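Home | Courses | Schedule | Handouts | Lab Access | Contact

December 2020
Course staff, Robot Software Laboratory, Midport

Course 3105, Unit 9: Planning and Control for Doors on Hinges

Purpose of this unit

Unit 8 dealt with free motion, in which the arm travels through open space and touches nothing. This unit deals with motion in contact. The task is a laundry task, and the part of it treated here is the washer door. Students should have read the notes on impedance control and should have a working copy of the Zekutar planning package before the laboratory session.

1. The door as a constraint

A door on a hinge has one degree of freedom. Once the gripper is holding the rim, the position of the gripper is fixed by a single number, the door angle. The planner in Zekutar represents this as a circle in space, given by an axis, a center and a radius. If all three were known exactly, a position controller would be enough. In practice the axis is estimated from camera data and carries an error, and a stiff controller turns a small error in position into a large force on the hinge.

Two remedies are taught in this course. The first is to lower the stiffness in the direction that points from the gripper to the hinge, and to keep it high along the path of travel. The second is to correct the estimate of the axis while the door is moving, using the measured positions of the gripper. The Tolmont controller supports both, and students will use both together.

2. Perception before contact

The perception node is asked for three items: the rim of the door, the hinge side, and a region near the rim where the fingers may be placed. A washer door is difficult for a depth camera. The glass returns poor depth or none, and it also reflects the room, so that points appear behind the door where there is no surface. The node therefore masks out the glass and fits a circle to the rim only.

A second difficulty is that neighboring machines look alike. A dryer and a washer side by side both present a round opening and a similar label, and a detector trained on circles alone will propose both. The label text is used as a check, along with the color of the body where the two differ.

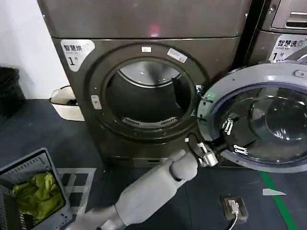 3. Planning with an open door

An open door is an obstacle as well as a goal. With the washer door swung out beside the dryer, the arm has a narrow space in which to work, and the forearm must approach from below and to the left. The following points apply to every plan submitted in this unit.

The door must be added to the collision model at its current angle and updated whenever the angle changes. Plans made against a closed door will be marked as failed even if they happen to run.

The fingers are permitted to touch the door rim. No other link is. Contact permissions are set in the file contacts.cfg and are to be removed again once the gripper has let go.

Cables on the gripper are not part of the robot model. Students must add a margin around the wrist by hand - the default of zero is not acceptable.

Items on the floor, including baskets and bins, are entered as boxes. Their contents may be ignored for this unit.

4. Control settings

Begin with the settings file supplied for Unit 9. The control loop should stop the arm if the measured force stays above 33 newtons for longer than the time given in that file. Do not raise this limit to make a run succeed. A run that stops on the force limit is a valid result and should be reported, with the force log attached.

The estimate of the hinge axis should not be updated until the gripper has moved far enough along the arc for the fit to be sound. Akgül, the fitting tool used in this course, reports a condition value with each estimate. Discard any estimate for which that value is above 211 and keep the previous one.

5. Work to be submitted

Each group submits one report and one archive of logs. The report should state the initial estimate of the axis, the final estimate, and the difference between the two. It should include a plot of force against door angle for one run with uniform stiffness and one run with reduced stiffness toward the hinge. Where the plots differ, the group should explain the difference in terms of the error in the axis.

Groups that took the November session on simulation may reuse their door model, provided that the radius is measured again on the laboratory machine. Log archives must be named by group number and placed in the Unit 9 folder. Archives sent by email will not be graded.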